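Week 2 notes, crowd + game AI. 13 Jan 2018. Typed up fast, slides are messier than this. Read before lab.

## Pathfinding on grids and meshes

Last week: steering. Seek, flee, arrive, all local. Agent sees what's near, reacts. Fine in an open field, hopeless in a U-shaped room, it walks into the bottom of the U and stays there. So we need a plan, then steering on top of the plan.

Two questions for today:

- what do we search over (the representation)
- how do we search it

### Representation

**Grid.** Chop the level into square cells, each one walkable or not. Easy to build, easy to debug, easy to change while the game is running. Bad: memory, and paths that look like stairs. Four neighbors or eight? With eight you have to decide about corner cutting. Rule for this course: a diagonal step is allowed only if BOTH orthogonal cells next to it are free. Put that in your code now, it's the most common bug in the lab hand-ins.

**Waypoint graph.** Designer drops points, connects them. Small graph, fast. But agents all walk the same lines like they're on rails, and if somebody moves a wall the graph is stale and you won't notice until an agent goes through it.

**Navmesh.** Convex polygons covering the walkable floor. Inside a convex polygon you can go in a straight line between any two points, that's the whole trick. Far fewer nodes than a grid. Our test level, Drondia, is 14 polygons as a mesh. As a grid at lab resolution it has 804 walkable cells. Same level.

Unity bakes one for you. In lab 2 you may NOT use the baked one, in lab 3 you must.

### Search

Dijkstra first. Keep a priority queue ordered by g, where g(n) = cost from start to n. Pop smallest, relax neighbors, repeat until you pop the goal. Not until you *see* the goal. Until you pop it. Stopping early gives a path, maybe not the cheapest.

Trouble: expands in all directions. Goal is east, it still looks west.

A* fixes that by ordering on

 f(n) = g(n) + h(n)

h = heuristic, a guess of the remaining cost. If h never overestimates, it's *admissible*, and A* returns an optimal path (tree search). If also h(a) <= cost(a,b) + h(b) for every edge, it's *consistent*, and you never need to reopen a closed node.

Pseudocode, same as the board:

 open = {start}; g[start] = 0
 while open not empty:
 n = pop lowest f from open
 if n == goal: return rebuild(n)
 add n to closed
 for each neighbor m of n:
 if m in closed: continue
 t = g[n] + cost(n, m)
 if m not in open or t < g[m]:
 g[m] = t
 parent[m] = n
 push or update m in open
 return no path

Skipping closed nodes is only safe with a consistent h. If you're playing with a weird heuristic take that line out and reopen instead.
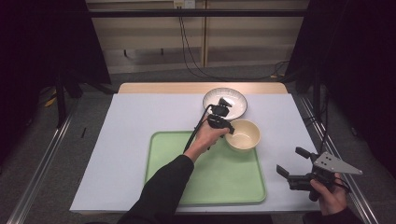

Which h to use depends on how you're allowed to move:

| Movement | Heuristic | Formula |
|---|---|---|
| 4 neighbors | Manhattan | dx + dy |
| 8 neighbors, diagonal costs sqrt 2 | Octile | max + (sqrt 2 - 1) * min |
| Any angle, navmesh | Euclidean | sqrt(dx^2 + dy^2) |

max and min are of dx, dy, both absolute values. Manhattan on an 8-neighbor grid overestimates, so not admissible. It'll still run, it'll look fast, and the paths will sometimes be wrong. Check units too. If a cell costs 10 to cross in your code and h is in cells, h is ten times too small and you're basicaly back at Dijkstra.

Terrain costs: if mud costs 3 and road costs 1, h has to be scaled by the *cheapest* terrain. Yes that makes h weak on a mud level. Live with it.

**Weighted A\*.** f = g + w*h with w > 1. Gives up optimality, path cost is at most w times the optimum (for admissible h). For games w = 1.2 or so is usually invisible to the player.

**Ties.** On open grids lots of nodes share the same f. Break ties toward larger g, meaning closer to the goal. Try it with and without in the lab and write down the node counts.

### After the search

Raw path is ugly. Options:

1. String pulling on a grid. From point i, test line of sight to i+2, i+3 and so on, drop what's in between. Cheap. Line test has to use the agent radius, not a zero-width ray.
2. Funnel algorithm on a navmesh. Walk the portals (shared edges), keep a left and right side, tighten. When they cross, emit a corner. Full derivation in the reader, we do one by hand next time.
3. Just let steering smooth it. Aim at a point a bit ahead on the path. Works suprisingly well, except near doors.

Agent radius: either shrink the walkable area by the radius before searching, or pay for it later. Different sized agents = different meshes. Two sizes is fine. Five sizes, rethink your game.

### Many agents

One A* per agent gets expensive. Say 1,000 agents, all heading for the same exit. Don't run 1,000 searches. Run ONE Dijkstra outward from the exit, store at each cell the direction to the cheapest neighbor, every agent just reads its own cell. That's a flow field. Cost depends on the size of the map and the number of *goals*, agents are close to free.

Doesn't pay off when every agent has its own goal. Then:

- spread searches over several frames, fixed budget per frame
- cache paths between regions
- hierarchical: search rooms first, then inside the room

And planning knows nothing about the other agents. Doorway jams are not a pathfinding bug, they're local avoidance (week 4). Please don't try to fix them by adding agents as obstacles to the grid and replanning every frame. People try every October in the fall version of the course and frame rate dies.

### Worked count

Drondia grid, start in the lower left, goal in the storage room, octile costs. Dijkstra expanded 369 nodes. Your A* must come in below that and return the same path cost. If cost differs: h is wrong, or corner rule is wrong, or you stopped before popping the goal. Check in that order.

### Lab 2

Starter project is called Puvance, on the course drive. Unzip, open, don't upgrade the Unity version when it asks. Fill in `Search.cs` only. Viewer (Witus) is already hooked up, press G to draw the closed set, P for the path.

Hand in:

- `Search.cs`
- node counts for Dijkstra, A* plain, A* with tie breaking, w = 1.2
- one screenshot per run with closed set drawn
- half a page: where did weighted A* give a worse path, and why there

Pairs ok. Priority queue: write your own binary heap or use the one in the Egger folder, say which. A sorted list re-sorted on every push gets you half points, it's been tried.

Before next time: read the funnel section of the reader, bring paper and a ruler. Also redo the consistency proof from the board on your own, start from h(goal) = 0 and work backward along the path.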